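Fresh Pressed Cheese on an Ordinary Weeknight
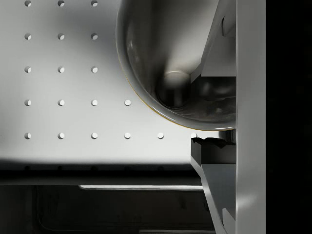
The Nuncombe Table, Issue 17, page 4

13 August 2020

I have been making this cheese since before I owned a decent pot, and I still get a little thrill when the milk breaks. One minute you are stirring something that looks like breakfast, and the next there are soft white clouds floating in a thin greenish liquid and you feel like a person who has done chemistry. My neighbor Dinesh Mridha taught me, standing at my stove with his sleeves rolled up and telling me to put the spoon down, which remains the best advice anyone has given me in a kitchen. He calls it chhana when it is soft and paneer when it has been under a weight. I call it supper.

You don't need rennet, cultures, a cave, or any of the things that make cheesemaking sound like a second career. You need milk, something sour, a cloth, and a bit of patience toward the end of the evening when you would like to be sitting down.

What you'll need

Half a gallon of whole milk, the fresher the better
Three tablespoons of lemon juice or plain white vinegar, plus another spoonful or two standing by
Half a teaspoon of salt, if you like it salted
A heavy pot with plenty of room above the milk
A large bowl
A colander or a perforated tray that will sit over the bowl or in the sink
A clean piece of cheesecloth, or a thin cotton dish towel you don't mind giving over to the cause
Two flat plates
Something heavy

About the milk, because this is where most of the letters come from. Please look at the carton and make sure it does not say "ultra-pasteurized." That milk has been taken to such a high temperature that it often won't form a proper curd, and you will stand there adding lemon juice and getting nothing but a pot of sour milk with sand in it. I did this twice before I learned to read. Ordinary pasteurized milk is just fine. Homogenized is fine too. If you can get the kind with the cream on top (the Guerreiro farm stand has it most of the year, though they run short in February), you'll get a richer cheese and more of it. Skim milk makes a squeaky, rather sad little puck, and I wouldn't.

Lemon or vinegar is a matter of taste. Lemon leaves a faint perfume behind, which I love in anything sweet and in salads. Vinegar rinses away almost completely and gives a firmer curd, so it's what I reach for when the cheese is going to be fried. Sérgio Caldeira, who wrote in after the last issue, uses buttermilk, a whole cupful, and says his comes out softer than either. I have tried it since and he's right, although it takes longer to break and I kept wanting to help it along.

Getting ready

Set everything up before the stove goes on. I know that every recipe tells you this, and I know that hardly anyone does it, me included, but in this case there's a stretch in the middle where you'll be carrying a pot of very hot liquid across the room, and that is a poor time to be rummaging in a drawer for cheesecloth.

Wet the cloth and wring it out. Line the colander with it, two layers if the weave is loose, and leave plenty hanging over the sides so there's something to gather up later. Put the colander over the bowl if you want to save the whey (you do, and I'll come to that). Make sure the bottom of the colander sits well above the bottom of the bowl. There's a lot more whey than you'd think, and if it rises up to meet the curds they'll just sit there soaking in it.

Measure the lemon juice into a cup and strain out the seeds.

Heating the milk

Rinse the pot with cold water and pour it out but don't dry it. This was my grandmother's trick for keeping milk from catching on the bottom, and whether it works or whether I simply pay closer attention after doing it, I could not tell you.

Pour in the milk and set it over medium heat. Stir it every minute or so, getting the spoon right down into the corners. Don't be tempted to turn the heat up. Scorched milk tastes scorched all the way through and there's no rescuing it. Put on the radio, call your sister, wipe down the counter, but stay in the room.

After a while you'll see steam, then a ring of tiny bubbles around the edge, and then the whole surface will start to shiver and lift. That's the moment. If you like a thermometer, you're looking for just under a boil. At sea level water boils at 100 degrees Celsius, and you want to stop a few degrees short of that. I went without a thermometer for years and watched for the shiver.

Turn the heat off.

Breaking the curd

Let the pot sit for a minute to calm down. Then add the lemon juice a spoonful at a time, stirring slowly and gently, once around the pot after each addition. Slowly is the whole thing here. If you dump it all in and whip it around, the curds will be small and tough and a good many of them will slip right out through the cloth.

With the first spoonful, not much happens. With the second, you'll notice the milk looking a bit grainy on the back of the spoon. Somewhere around the third it will let go, and you'll see soft clumps with a clear, yellowish-green whey between them. When the whey is clear, stop. Put the spoon down. If it's still milky, add another spoonful of lemon juice and wait. If it's still milky after that, turn the heat on low for a minute and give it one more slow stir.

Once it has broken, cover the pot and leave it alone for as long as it takes to drink half a cup of tea. The curds will finish coming together and sink a little.

Draining

Now for the carrying. Clear the path, move the dog, and use two good pot holders. If the pot is too heavy for you, ladle the curds across with a slotted spoon or a big cup and pour the rest in when the pot is lighter. I do it this way more often than not these days, and it's kinder to the curds besides.

Let the whey run through. If you used vinegar, lift the colander into the sink and run some cold water gently over the curds, turning them with your fingers, until they no longer taste sharp. If you used lemon, rinse only as much as you want to.

Sprinkle on the salt now and fold it through with a fork. You can also add cumin seed, cracked pepper, chopped chives, or a little grated lemon peel. My husband likes green chili in his and I make a separate small one for him, wrapped in its own scrap of cloth.

Gather the corners of the cloth, twist them together, and squeeze, carefully, as it will still be hot in the middle even when the outside feels comfortable. If what you want is soft cheese for spreading or for sweets, you can tie the bundle to the faucet and let it drip for half an hour, and you're finished. Go and eat it on toast with honey.

Pressing

For a block you can slice, twist the cloth snugly and pat the bundle into a flat round or a square. Set it on one plate with the twisted part off to the side, so it doesn't leave a dent, and put the other plate on top. Then your weight. I use a Garkton cast-iron skillet, which was a wedding gift and is too heavy for me to cook with anymore, so it's nice to see it earning its shelf space. A pot of water or a couple of big cans will do the same job. Tip the plate a little toward the sink so the whey has somewhere to go.

Half an hour gives you a tender block that crumbles at the edges. An hour gives you something you can cut into cubes and fry. Two hours and it will stand up to a skewer and a hot grill. After that put it in the refrigerator, still wrapped, until it's cold right through, and it will slice much more cleanly.

If something went wrong

My cheese fell apart in the pan. It probably wanted more time under the weight, or it went into the pan warm. Chill it next time. Meanwhile, what you have is a very good scramble, so add an onion and some tomatoes and tell people you meant it.

It's rubbery. The milk may have boiled hard after the curds formed, or there was a bit too much acid. Soak the cubes in warm salted water for a while before you use them and they'll relax.

I hardly got anything. Check the carton again for that word, and check the whey as well. If it was still cloudy when you poured it off, there was cheese left in it.

It tastes of nothing. It's a mild cheese! Salt it more than you think, and put it with something that has opinions.

What to do with the whey

Please don't pour it down the drain, or at least not all of it. Use it in place of water in bread dough, cook rice in it, or thin a lentil soup with it. It keeps for several days in a jar in the refrigerator. I freeze mine in old Zimine jam tubs and then forget what's in them, so do write on the lid.

Keeping it

Wrapped in a damp cloth inside a covered dish, the cheese is good for three or four days. It can also be cut into cubes and frozen on a tray, then tipped into a bag. The texture gets a bit more open after freezing, which is no bad thing in a sauce with plenty of spice.

Dinesh's spinach version, with the cheese fried brown and stirred in at the very end, is on page 19. He would like me to mention that the garlic in it is not optional.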